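My first try at teaching a robot lasted 6 seconds. I was on the ground floor at Bultorberg, holding a controller that looked like it belonged to an old game console, and I drove the arm straight into the floor. It was a simulated floor, thank goodness, so all I hurt was my pride.

I'd come to see Arnar, the lab's setup for showing robots how to do everyday things by remote control. You move your hand, the gripper on the screen moves too, and the computer saves every bit of it. Do the job enough times and the software starts to pick up the pattern. That's the idea, anyway! My target for the afternoon was 101 saved runs of handling a thin wooden stick, which sounded like a lunch break's worth of work (it was not).

The trouble is that you lose your sense of touch. At home I can find a broom in a dark closet without thinking, but through the controller I had only my eyes, and the view from just behind the fingers is a strange one to get used to. You spend a lot of time staring at that narrow gap between them and whatever is sticking up out of it.
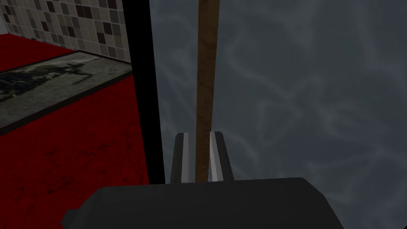

Slow down before the fingers close, Lingyun Qian told me, and don't fix your mistakes so fast - the robot learns the panicky fixes right along with the good parts. Then came the part I've been repeating to friends ever since, that 1,000 jerky runs can be worth less than a small pile of calm ones.

So I slowed down. I breathed out on the way in, the way my old archery coach used to make me, and I quit yanking the controller sideways whenever I got nervous. By run 40-something my shoulders had dropped and I was humming.

I also tried the other way of teaching, over at Sastthorpe, where you grab a real arm named Fang by the wrist and just walk it through the job. I loved it! You can feel the weight of the thing, and my hand knew what to do right away. But it's tiring, and after 2 hours my elbow was begging me to go back to the controller.

I'm signed up for another session in July, and I've been practicing with chopsticks.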